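Brovdale's repair night has a new home

I popped into the old Sorano shoe store on Mill Street last week, and if you haven't been by lately you won't recognize it. The carpet's gone, the front windows are clean for the first time in years, and there's a big hand-lettered sign reading REPAIR NIGHT, THURSDAYS, COME ON IN. So I went on in!

You may remember that repair night used to happen in the basement of the Esholm Library, down those steep stairs with the low pipe at the bottom (I've met that pipe). It closed in February when the library started work on its new boiler, and I figured we'd seen the last of it. Then Lanying Ye, who owns the building on Mill Street, offered the ground floor for 18 months at no rent. The group pays for heat and lights and that's it.

"I had an empty store and they had a lot of boxes," Lanying told me. She was holding a toaster at the time.

The opening session was packed. Joaquim Frade keeps the sign-in book and he says 100 people came through the door, with lamps and sewing machines mostly, plus one accordion that had to go home and come back another week. I brought my mother's hand mixer, which has smelled like burning since Thanksgiving. Albertina Bastos had it apart before I'd got my coat off, and it needed new brushes. She ordered them while I stood there - four dollars, and I can pick it up next time.

The group took in 731 items last year at the library, and Joaquim thinks they'll pass that by fall now that people can park right outside. The lot behind the building is open to visitors after five. Please don't use the spaces marked for the dentist, he asked me to put that in.

There's a coffee table too, run by the folks from Strazds Bakery, and the poppy seed rolls go fast. I got the last one and I'm not sorry.

Computers get their own evening starting next month, on the first Tuesday from six to nine. Old desktops and laptops are both welcome. Bring the power cord, and write down your password if you want anybody to look at more than the insides. If it's only a memory upgrade you're after, Albertina says to check what kind your board takes before you buy any, or bring the machine and ask.
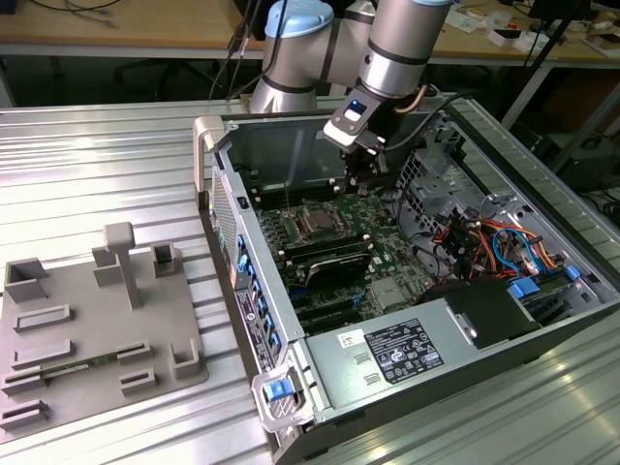 Filipa Bragança

A desktop with its side panel off looks like a lot, but they promise they'll talk you through it. My own computer at home is old enough to vote, so I've signed up.

Repair night runs Thursdays from five-thirty to eight-thirty at 279 Mill Street. It's free, though there's a jar by the door for parts. No microwaves and nothing that runs on gas, please. To offer a hand or a box of spare screws, leave a note for Joaquim at the front counter.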